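Gevell Charge Logs

Charging records of used Android phones, collected at the Rito repair desk in Karkthorpe. Maintained by Iman Alaoui.

What is in this repository

The data set contains 2000 charging sessions from 31 phones. Each session is one CSV file. It begins when the cable is connected and it ends when the phone reports a full battery, or when the person at the desk takes the cable out. In the second case the column ended_by has the value "manual", and I advise you to filter these sessions out if you want to compare charging times.

All phones were second-hand at the moment of recording. For most of them we don't know how many owners they had before. The oldest ones still have a micro USB port, and these are kept in their own folder, old_port, so that they don't get mixed with the rest.

Folders

sessions: the CSV files, one per session
old_port: same format, only phones with micro USB
phones.csv: one line per phone, with screen size, battery capacity as printed by the maker, Android version and our code for the phone
scripts: two small Python scripts, one for checking and one for plots

Columns in a session file

t: seconds from the start of the session
level: battery level in percent, as the phone reports it
volt: voltage in millivolts, read from the cable meter
amp: current in milliamps, read from the cable meter
temp: battery temperature in Celsius, as the phone reports it
screen: 1 if the display was on, 0 if it was off
ended_by: only filled in the last row

Please be careful with temp. Some phones update this value very seldom, and you will see long flat parts followed by a jump. We didn't smooth anything. If the phone gave no value, the cell is empty, it is never zero.

How the sessions were recorded

The cable meter writes one row every two seconds. The phone side is read by the Younis logger, a small app which I wrote for this purpose and which runs in the background. The two clocks are not the same, so the script merge.py matches them by the first moment when the current goes over 50 milliamps. This works well for the normal sessions. For phones that start charging very slowly the match can be wrong by several rows.

Airplane mode was on in all sessions. Brightness was set to the middle of the slider, which I know is not an exact measure, and it is different from one phone to another. We used the same wall charger for everything in the sessions folder. For old_port we had to change the charger in the middle of the work, and the column charger in phones.csv tells you which one was used.

Known problems

Phone R18 reports 100 percent too early and then continues to take current for a long time. I believe this is a battery calibration matter, but I did not open the phone.

Three phones restarted during charging. Their level goes down and up again without a reason you can see in the current. I left these files in, with the word "restart" in the file name.

There are 18 sessions in which the screen column is always 1. The logger had a mistake in an early version and could not see that the display was off. The other columns in those files are good.

The battery capacity in phones.csv comes from the label or from the settings page. It says nothing about the present condition of the battery, so please don't use it as a health value.

What you can use it for

I think the data is suitable for learning how to estimate the remaining charging time, for drawing charging curves, and for teaching. A friend of mine uses it in a beginners' course about data cleaning, and the restarts are a good exercise there.

It is not suitable for saying that one phone maker is better than another. There are too few phones per maker and they had very different lives. For this reason the maker names are replaced by codes.

Privacy

The logger does not read the serial number, accounts, contacts or location. All phones were reset before the first session. File names contain only the phone code and a running number.

Changes

In September the old_port folder was separated from the main one and merge.py was rewritten. If you have scripts from before that, the paths must be changed.

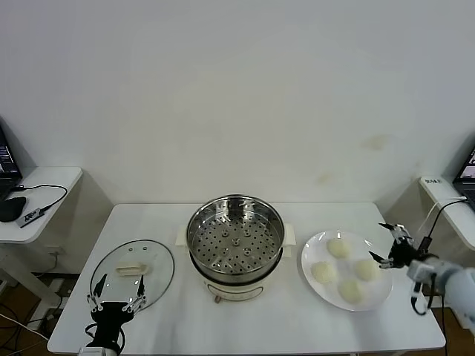 License and contact

The data and the scripts are free to use, also in commercial work, if you mention Gevell Charge Logs. For mistakes in the files, please open an issue and write the complete file name in the title. I answer usually in the evening, after the desk is closed.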